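Tabletop Manipulation Working Group
Minutes of the October Meeting

Present: Cecilia Kpodo (chair), Costel Georgiou, Davoud Esfahani, Hinata Kubo
Apologies: Ryota Imai
Minutes taken by: Hinata Kubo

The meeting opened at 2:00 p.m.

1. Minutes of the previous meeting

The minutes were approved with one correction. Under item 4, "Volletti workstation" should read "Uchida workstation." Mr. Georgiou will correct the filed copy.

2. Status of instruction collection

Mr. Esfahani reported that the collection of written instructions for the block-pushing task has closed. A total of 1,000 episodes were sent to annotators, who were asked to write one plain sentence for each, stating what the arm had been told to do. Of these, 961 came back with a usable sentence. The remainder were left blank or described more than one movement, and will not be sent out a second time.

The chair asked whether annotators had kept to the list of permitted words. Mr. Esfahani replied that no such list had been issued, by agreement at the spring meeting. Annotators therefore wrote "circle," "cylinder" and "round one" for the same piece, and the group regards this variety as useful for training. Ms. Kubo asked that the original wording be kept in the archive even where a cleaned version is made.

3. Results of the Sevura comparison

Mr. Georgiou presented the comparison between the baseline policy and Sevura, the version conditioned on language at every control step. Both were trained on the same 883 episodes and tested on the same set of written commands. Commands were of two types: those naming a block and a place on the board, and those naming one block in relation to another, such as "push the red star away from the red cylinder" or "bring the yellow heart next to the blue cube." 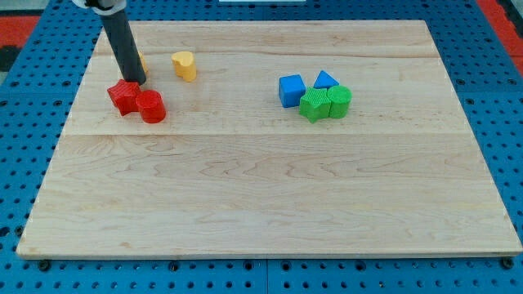
The second type remains the harder of the two. Sevura did better than the baseline on both, but the gap between the two types did not close. Mr. Georgiou noted that most failed trials began with the correct block and ended with a neighboring block moved as well. This was most common when the target started in contact with another piece. He proposed that such cases be scored separately, as the present method records them as plain failures and hides the fact that the command was understood.

Ms. Kubo questioned whether a separate score would make the results harder to compare with the group's earlier report. After discussion it was agreed that both scores would be given - the strict one in the main table and the separate one in the appendix.

The chair asked how starting layouts had been chosen. Mr. Georgiou stated that the blocks were placed by hand between trials, and that the operator did not see the next command until placement was finished. The chair requested that this procedure be written into the methods section in full. She also asked for a short statement on how commands were matched to layouts.

4. Review of failed trials

Ms. Kubo has begun reading through the 328 trials marked as failed under the strict score. She suggested three labels: wrong block, wrong direction, and disturbed neighbor. Mr. Esfahani asked for a fourth label covering trials in which the arm stopped before reaching any block, and this was accepted. A second reader is needed for agreement checks. Mr. Imai had indicated in writing before the meeting that he is willing to serve, and the chair will confirm this with him.

5. Use of the Gorgate room

The group's booking of the Gorgate room has been extended to the end of the term. Members are reminded that the overhead lights must stay at the same setting during all recorded sessions. Mr. Esfahani will post the setting beside the switch.

6. Actions

C. Georgiou - correct the previous minutes; prepare both sets of scores; draft the text on block placement and command matching.
D. Esfahani - archive the original annotator sentences together with the cleaned version; post the light setting.
H. Kubo - circulate the four failure labels with a worked case for each.
C. Kpodo - confirm the second reader with R. Imai.

7. Other business

None.

The meeting closed at 3:25 p.m. The next meeting will be held in the same room, with the draft methods section as its first item.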